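Rédiger les appréciations du bulletin sans y laisser ses vacances

Méthode pour enseignants de collège, testée sur cinq classes et un certain nombre de tasses de thé
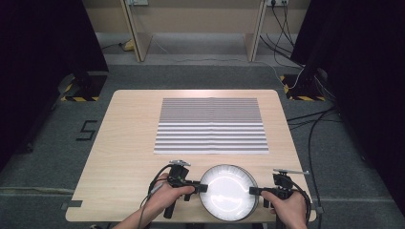
Trois fois par an, l'établissement vous rappelle par un message en gras que la saisie des appréciations ferme à 18 heures. Trois fois par an, vous découvrez à 16 h 30 que vous avez 146 élèves, dont deux Léa que vous confondez depuis la rentrée. Cette page décrit la façon dont je m'y prends au collège Hinder, après des années à écrire « Ensemble correct » en boucle jusqu'à ce que le mot « ensemble » ne veuille plus rien dire.

Ce qu'il vous faut

La liste des élèves par classe, vos notes de la période, le référentiel de compétences de votre discipline et un tableur. Chez nous la saisie passe par Listier, qui a la bonne idée de vous déconnecter au bout de 8 minutes sans clic. Travaillez donc ailleurs, et collez ensuite.

Étape 1 – Prendre des notes avant d'en avoir besoin

Ouvrez un tableau avec une ligne par élève et quatre colonnes : acquis, à consolider, attitude, un fait. La dernière est la plus utile. « A corrigé seule son exposé sur les séismes » vaut dix adjectifs. Remplissez deux ou trois lignes après chaque cours, pendant que la classe suivante s'installe dans un calme relatif. En cinq semaines, le tableau se remplit sans qu'on y pense trop.

Si vous lisez ceci la veille du conseil de classe, passez à l'étape 2 et faites comme tout le monde : ressortez les copies.

Étape 2 – Vérifier la place disponible

Listier accepte 533 caractères par appréciation, espaces comprises. Je n'ai jamais su qui avait choisi ce nombre ni à l'issue de quelle réunion. Dans le tableur, ajoutez une colonne avec la fonction NBCAR et une mise en forme qui vire au rouge au-delà de la limite. Le logiciel, lui, ne prévient pas : il coupe. Une collègue a ainsi envoyé à une famille « Malik est un élève que je ne peux », et les parents ont demandé un rendez-vous.

Inutile de remplir tout l'espace. Trois phrases suffisent dans la plupart des cas.

Étape 3 – Écrire dans cet ordre

Commencez par ce que l'élève sait faire, en nommant la compétence dans des mots que sa grand-mère comprendrait. « Sait tirer des informations d'un graphique » passe mieux que « mobilise un prélèvement informationnel pertinent », formule que j'ai réellement trouvée sous ma plume un soir de mars.

Continuez avec ce qui bloque. Un seul point, même s'il y en a sept. L'élève n'en travaillera pas sept, et les six autres seront encore là au trimestre prochain.

Finissez par une action faisable. « Doit fournir plus d'efforts » ne dit rien à personne. « Refaire les exercices corrigés avant chaque contrôle » se vérifie, y compris par un parent fatigué.

Un exemple complet, tel quel :
« Paul lit bien les documents et en tire l'essentiel à l'oral. À l'écrit, les réponses restent trop courtes et ne sont pas justifiées. Pour le prochain trimestre : citer le document dans chaque réponse, comme nous l'avons fait en classe sur le chapitre des volcans. »

Étape 4 – Passer les mots au tamis

Faites une recherche dans la colonne sur « peut mieux faire », « bavard », « dommage » et « hélas ». Le premier s'applique à l'humanité entière. Pour le deuxième, décrivez l'effet : « prend souvent la parole hors du sujet » donne au moins une prise. Quant à « hélas », gardez-le pour vos conversations en salle des profs.

Méfiez-vous aussi des comparaisons avec la classe, et surtout avec la grande sœur. Tout le monde l'a eue en cours, la grande sœur, et elle était formidable.

Étape 5 – Relire en lot

Relisez classe par classe, à voix haute si votre entourage le supporte. Les répétitions sautent à l'oreille : j'ai compté un jour huit « volontaire » dans la même sixième, dont un pour un élève absent depuis août. Vérifiez les prénoms, les accords et les copier-coller entre filles et garçons.

Ilham Subramaniam, avec qui je partage les quatrièmes, relit les miennes et je relis les siennes. Elle barre mes parenthèses, je barre ses points d'exclamation. Vingt minutes par classe, pas davantage.

Étape 6 – Coller et contrôler

Collez en texte brut (Ctrl + Maj + V), faute de quoi Listier transforme les apostrophes en petits losanges. Enregistrez après chaque classe. Puis affichez l'aperçu du bulletin et regardez trois élèves au hasard – les deux Léa et un autre.

Et les banques de phrases ?

Il en circule beaucoup. Le collège Rindton utilise Paisan, un générateur où l'on coche « sérieux », « irrégulier » ou « en progrès », et qui rend un paragraphe tout repassé. C'est rapide. Les élèves comparent leurs bulletins dans le bus et repèrent la supercherie avant le deuxième arrêt. Si vous vous en servez, prenez-le comme brouillon et ajoutez à la main le contenu de votre quatrième colonne.

Dernier point pour les professeurs principaux : la synthèse générale s'écrit après lecture des appréciations des collègues, ce qui suppose qu'ils les aient rendues. Prévoyez un rappel poli, puis un second, un peu moins.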